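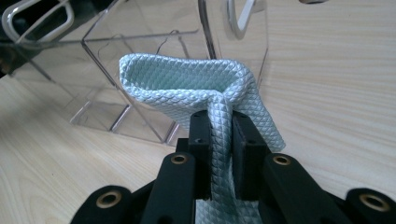 Every February I go through the closet and pull out what I no longer wear, and every February the pile is bigger than the year before. I don't think I shop more than other people. I think clothes have become harder to keep. A cloth like the pale mint one in the picture, with a slight gloss and little raised diamonds all over it, is a good case. It catches the eye, and a shopper can like it in a second. What she can't tell in a second is how the seams of a finished jacket will hold, or whether anyone will be able to match the fabric when an elbow goes.

My argument is a small one. Stores should have to say, on the tag, whether a garment can be repaired and by whom.

We already accept tags that give fiber content and washing directions. Most of us ignore them until something shrinks, but they are there when we want them. A repair line would take up the same amount of room. It could say that the maker sells matching fabric, or that it doesn't. It could say the zipper is a standard size.

Inger Bech ran the alterations counter at Dremano for 9 years, and she kept a notebook of jobs she turned down. It had 1,123 entries when the counter closed. I have read a good part of it. Very few of the clothes were worn out. A lining had been glued where it should have been sewn, or a seam had been trimmed so close that there was nothing left to let out. Patterned fabric gave her the most trouble – a plain patch on a textured sleeve looks worse than the hole did, and customers knew it.

The usual objection is cost. Small labels run on thin margins and a new rule is a new bill. I take that seriously, but printing a true sentence on a tag that is being printed anyway isn't much of a bill. If the true sentence is "no repair available," the maker can still sell the coat. The buyer just gets to know.

Another objection is that people don't want to mend things. Some don't. I paid 800 for a winter coat in my thirties and have had it relined twice, and I would do it again tomorrow if the man who did the work were still in business. He told me he closed for lack of jobs he could do at a fair price, and most of what came in the door by then couldn't be opened up without ruining it.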